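Workshop tips: keeping a small robot arm in good order

Posted Nov 27, 2025 in Tips, Witstead workshop pages

Many readers have now a small arm on the bench and ask how to look after it. I keep one on a wooden table, and these are the habits which work for me.

Check the base first. Put a hand on the column, push lightly, and feel if anything moves. Mine is held with 5 bolts and one of them likes to get loose. Tighten them crosswise, a little at each turn.

Wipe the finger pads with a cloth and a drop of dish soap in water. Do not use strong cleaner, it makes the rubber hard. I change the pads after 400 grips, more often if the objects have ribs or sharp edges.

The sensor window on the hand wants a dry glasses cloth and nothing else. A paper towel leaves lint – and then the arm misses the object by a finger's width and you look for the fault in the program for one whole evening.

For the joint covers I use Pindetti grease, very thin. Too much grease collects dust.

When you set the grip force, begin low. On my Sallard controller the value 38 is good for binders. Cardboard covers bend before you hear anything.

Try every new setting in the simulator before the real table. I make the table there similar to mine, with the organizer and the other things standing where the arm could hit them. Then I run the same pick three times. 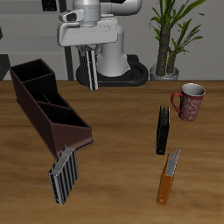

Simulator view: striped binder in the gripper, organizer on the left, other binders and the mug still on the table.

If the binder hangs crooked, move the grip point closer to the middle of the spine and run it again. Save the old values under another name before you change them.

Next page: cable ties and where to put them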